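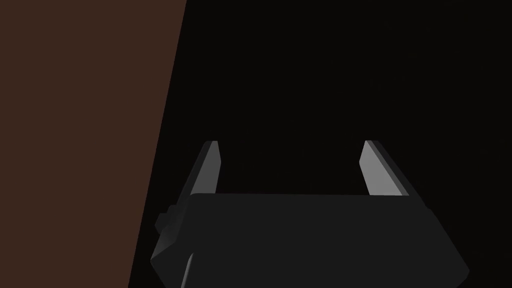 Travberg pretraining

Travberg pretraining is a method in robot learning in which a manipulation policy is first trained on rendered views from a simulated wrist camera and then adjusted with a smaller set of recordings from a physical arm. It was developed at Destholm and is named after the simulator in which the views are produced. The method is used mainly for grasping and placing tasks with parallel-jaw grippers.

Background

Policies that take a wrist view as input depend heavily on the appearance of the gripper itself, which occupies a fixed part of every image. Earlier work at Destholm trained on fully textured rooms and found that policies often tied their actions to wall and floor patterns. Travberg drops most of this material. Its renders use plain, evenly colored surfaces, an unlit background that appears near-black, and a gripper model without labels or markings.

Method

Each simulated episode starts with the gripper open. The fingers are modeled as flat plates with angled tips, and their inner faces are given a lighter gray than the outer parts, so that the gap between them can be read from brightness alone. Large planar objects, such as panels and the sides of furniture, are placed at random angles to the camera. Many starting views therefore contain a single flat surface and no object to grasp. These views are kept in the training set, and the policy is required to produce a search motion for them.

The policy predicts a change in gripper pose and a finger opening value at each step. An episode ends after 30 seconds of simulated time or when the target object is released inside the goal region. The standard set contains 1430 episodes.

Adjustment on the physical arm is done with the image encoder frozen for the first 3 passes over the data. Camera position is not calibrated between the two stages. Small offsets are instead added to the simulated camera during rendering.

Evaluation

The method is normally tested on Bedoya, a set of 23 tabletop tasks. Policies pretrained in Travberg completed more of the tasks than policies trained on physical recordings only, with the largest gain in tasks where the target was outside the starting view. No gain was found for tasks involving cloth or transparent containers.

Limitations

The dark background hides depth cues that are present in ordinary rooms, and pretrained policies tend to move too slowly near surfaces of low contrast.

Related methods

Medley, a later variant, mixes plain and textured renders in the same training batch. It uses the same gripper model and episode format.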